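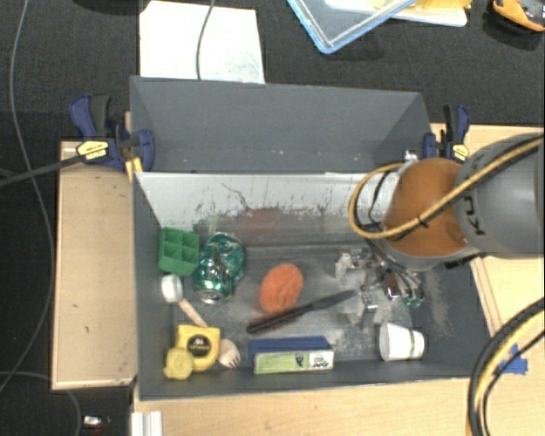
Recovery Operations Meeting – October

Present: Elis Edwards (chair), Zanele Rampersad, Rangi Quinlan
Apologies: Mathias Eder

1. Call-outs
87 breakdowns attended, 69 of them cleared at the roadside. The rest were towed to the Weltgate yard.

2. Flatbed
Winch cable on the Ernier flatbed is frayed near the hook. Truck limited to wheel-lift jobs until the cable is replaced. Action: RQ.

3. Storage charges
Invoice 751 disputed by the owner – release time was not recorded. Charge held over. Action: ZR to check the gate log.

4. Night cover
Second driver on call from 22:00. Agreed.

Closed 16:40.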